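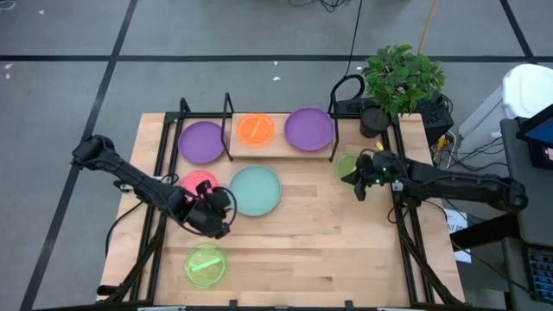
Ticket 2038
Subject: Supper club booking page shows the wrong number of places after a cancellation
Opened by: Elikem Akpalu
Assigned to: Kwabena Laryea
Priority: Normal
Status: Resolved

Elikem Akpalu, Mon 3 November, 09:12
Morning all. First of all the new booking page is lovely and our regulars keep telling us so! One snag. When someone cancels, their seats don't go back into the pot. The groundnut soup evening was sold out, a party of four dropped out last night, and the page still says "Sold out". The kitchen list has the right number of guests. I've tried in two browsers and on my phone.

I've got a waiting list of people who'd love those seats, so I'd be very glad of a quick look.

Kwabena Laryea, 09:31
Hi Elikem, thanks for such a clear report. Can you tell me:
1. Did the guest cancel from the link in their email, or did you cancel for them in the back office?
2. Does the evening show as "Sold out" when you're logged in too?
3. Was anyone in the party on a special menu?

Elikem Akpalu, 09:40
1. They used the link.
2. Yes, same both ways.
3. One vegetarian, and one no peanuts (for groundnut soup, I know, we do her a separate okra one and it's gorgeous).

Kwabena Laryea, 10:05
Right, I can see it. The booking is marked cancelled, the refund has gone through Wavier, and the kitchen list has been updated. The seat count has not moved. So three out of four things are working, and the fourth is the one your guests see.

I tried a dummy booking on the Urkley test site and cancelled it by link. Seats came back straight away. So it isn't every cancellation.

Kwabena Laryea, 10:48
Tried a few more on the test site:
Party of two, no menu notes, cancel by link: seats come back.
Party of four, no menu notes, cancel by link: seats come back.
Party of four, one vegetarian, cancel by link: seats come back.
Party of four, one vegetarian and one allergy note, cancel by link: seats DO NOT come back.
Same again but cancelled in the back office: seats come back.

Really pleased with that, it's a proper pattern. Allergy note plus email link. I'm passing this to Etornam, who wrote the allergy part in July.

In the meantime, Elikem, you can put it right by hand. Go to Evenings, pick the date, open Seating, press Recount. It takes a few seconds and doesn't email anybody.

Elikem Akpalu, 11:02
Recount worked! Four seats showing. Well, two now, someone has just booked a pair while I was typing. Thank you!!

Should I be doing this for the other evenings as well?

Kwabena Laryea, 11:06
Yes please, for any evening that has had a cancellation. Don't press it while a guest is halfway through paying, as it can free up the seats they're holding. Early morning is a good time.

Etornam Ofori, 13:20
Found it, and it's a nice one. When a booking has an allergy note, the email link asks the kitchen list to confirm before it lets go of the seats. The kitchen list does confirm, but it sends the answer to the old address we used before the move to Prisis. The answer goes nowhere, the page waits, gives up, and leaves the seats as they were. The back office button skips that step, so it never goes wrong there.

I've also been through the log to see how far back this goes. Since the move there have been 237 cancellations by link across all the supper clubs, and 9 of them got stuck this way. All nine had an allergy note. No refunds were affected.

Fix is on the test site now. I'd like a second pair of eyes before it goes live.

Ekow Sulemana, 14:15
Looked it over, very tidy. Two small comments:
— The wait before giving up is still 14 seconds. Could we write a line in the log when it runs out? We'd have spotted this months ago.
— If the kitchen list is down altogether, I'd let the seats go anyway and flag it to the host. An empty chair costs them more than a late note.

Etornam Ofori, 14:52
Both done. I love the second one. The host now gets a yellow banner saying "Kitchen list not updated, please check" with the name of the booking.

Kwabena Laryea, 15:30
Ran all the earlier tests again plus a party of eight with three allergy notes. Seats came back every time. Turned the kitchen list off on the test site and got the banner as planned. Going live at 16:00, outside anyone's service.

Kwabena Laryea, 16:11
Live. Elikem, could you try one on your side when you have a minute?

Elikem Akpalu, 16:34
Booked myself in with a sesame allergy I don't have, cancelled from my phone, and the seat was back before I'd put the kettle on. Brilliant. The evening is full again too, from the waiting list, so there'll be a very happy table on Friday.

One tiny thing while you're here. Kwaku Kpodo from the Ankrah club asked me whether guests can change an allergy note without cancelling and starting over. I said I'd ask.

Etornam Ofori, 16:41
Not yet, but it's a great idea and it would save everyone bother. Opening a separate ticket and adding both of you to it.

Kwabena Laryea, 16:45
Stuck bookings recounted for all clubs. Closing this one.

Status changed: In progress to Resolved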